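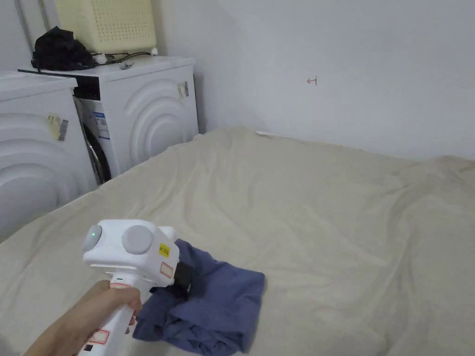
ポンディンウッドの坂道、週末通行止めの件

1: 坂下住人
10月の週末、ザン坂の上半分を車両通行止めにする試験をやるそうです。時間は朝8時から夕方まで。住民の車は許可証を出せば通れるとのこと。回覧が昨日入っていました。効果あると思いますか? 私はかなり疑っています。

2: kuro_neko81
観光客の車が減るのは歓迎。去年の連休は自宅の車庫から出るのに40分かかった。試験くらいやればいいのでは。

3: 坂下住人
>>2
減るんじゃなくて移るだけでしょう。上を閉めたら、みんなうちの前の裏道に回ってきます。地図アプリがそう案内するに決まってる。回覧には裏道のことが一行も書いてありません。

4: 名無しの通勤者
許可証って一世帯何枚?

5: 坂下住人
>>4
2枚。親が来る時はどうするのか聞いたら「当日、誘導員に申し出てください」だそうです。誘導員が何人いるかは未定。

6: Stumine
観光案内所の近くで店をやってます。こちらは正直困る。うちの客は坂を車で下りてから寄る人が多いので。市は「歩行者が増えて売上も伸びる」と言うけど、その根拠は何ですかと説明会で聞いたら、ほかの街の事例だと。どこの街かは答えてもらえませんでした。

7: kuro_neko81
>>6
車で下りる人が本当に寄ってます? 坂の下で写真だけ撮って帰る人ばかりに見えるけど。

8: Stumine
>>7
レジに立ってるのは私なんですが。

9: 元バス運転手
路線バスの扱いが気になる。ザーリネン広場の折り返しを使えなくなるなら、7番系統は坂の下で打ち切りになる。上に住んでいる年寄りはあの坂を歩いて上がるのか。回覧に書いてあったら教えてほしい。

10: 坂下住人
>>9
「運行事業者と調整中」とだけ。

11: 元バス運転手
>>10
来週始まる話で調整中か。現場にいた頃もそうだった。前の晩に紙が一枚貼られて終わり。

12: 名無しの通勤者
数字の話をすると、資料では「週末の通行台数は一日400台」となってる。これ、いつ数えた数字? 夏なら少なすぎるし、冬なら多すぎる気がする。

13: Sharada Pisharody
説明会に出ました。400台は平日の調査をもとにした推計だと担当の方が言っていました。週末の実測はしていないそうです。私は通行止めそのものには賛成ですが、この数字で効果を測るのは無理があると思い、その場でも言いました。

14: kuro_neko81
>>13
それはさすがにひどい。試験前の週末に数えておかないと比較できないよね。

15: 坂下住人
>>14
ですよね。始める前から「成功」と書いた報告書が出来てるんじゃないかと思ってしまう。

16: ゼストヴィル在住
隣町から失礼。うちも前に駅前で似たことをやりました。最初の週は静かで評判がよかったけど、そのうち裏通りの路上駐車が増えて苦情だらけに。結局、裏通りにも誘導員を立てて落ち着きました。だから失敗とまでは言わない。裏道の対策を最初から入れるかどうかだと思います。

17: Stumine
>>16
駅前と坂では違いませんか。うちは坂を車で下りること自体が目当てで来るんですよ。

18: ゼストヴィル在住
>>17
それはそう。店への影響は参考にならないかも。裏道の話に限って読んでください。

19: kuro_neko81
でも反対の人は、じゃあどうしろと言うの? 予約制も前に潰れたし、通行料も潰れた。何もしないならまた連休に渋滞するだけ。

20: 坂下住人
>>19
反対とは書いてない。裏道を数えろ、バスを先に決めろ、と言ってるんです。それをやらない試験は信用できない。

21: 名無しの通勤者
消防車は? 許可証の確認で待たされたりしないよね。

22: Sharada Pisharody
>>21
緊急車両は柵をすぐ動かせるようにするとの説明でした。ただ、柵は水を入れて重しにするタイプだそうです。誰がどう動かすのかまでは聞けませんでした。

23: 元バス運転手
>>22
水入りの柵をすぐ動かすって、一人じゃ無理だぞ。

24: 坂下住人
意見の受付は2021年10月6日までで、役所の窓口か郵送だけです。メール不可。私は裏道の交通量とバスの件を書いて出します。店の方は売上の根拠も聞いたほうがいいと思います。

25: Stumine
出します。返事が来たらここに貼りますが、期待はしていません。

26: kuro_neko81
私は賛成で出すけど、事前に実測しろとは書いておく。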